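Buppha Pongsiri @buppha_p
October 24, 2026

1/ Notes on floor finish and small-parts pickup in the Skitden playroom. Posting these mostly so Antonina Sirko stops asking me for the spreadsheet.

2/ The floor is pale wood plank with a strong grain. We refinished it in September with Histance matte, two coats, 1,210 square feet including the hall. Matte hides scuffs. It also hides anything tan, beige or cream.

3/ Inventory is 2,000 building bricks, mixed colors. At the last full sort we were short 63. Most turned up along the baseboard on the window side.

4/ Sweeping order matters more than the broom. Work with the grain, wall to center. Going across the planks drops the smallest pieces into the seams, and then you need the flat pick.

5/ Color is the main variable. Red reads from the doorway on this wood. Tan doesn't read at all until you kneel on it. Knots and dark bands in the grain get mistaken for brown pieces, mostly in evening light.
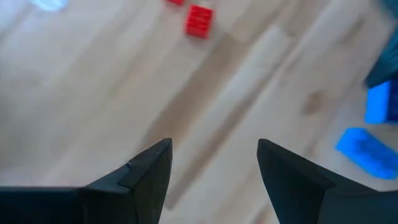 6/ Bins. We're on the Anent shallow trays now, one color each. The deep tubs held more but the bottom third never got used. Tan has its own tray with a lid.

7/ Still open: felt pads under the low table, and whether a second rug is worth the lint. Antonina votes no. Measurements when I have them.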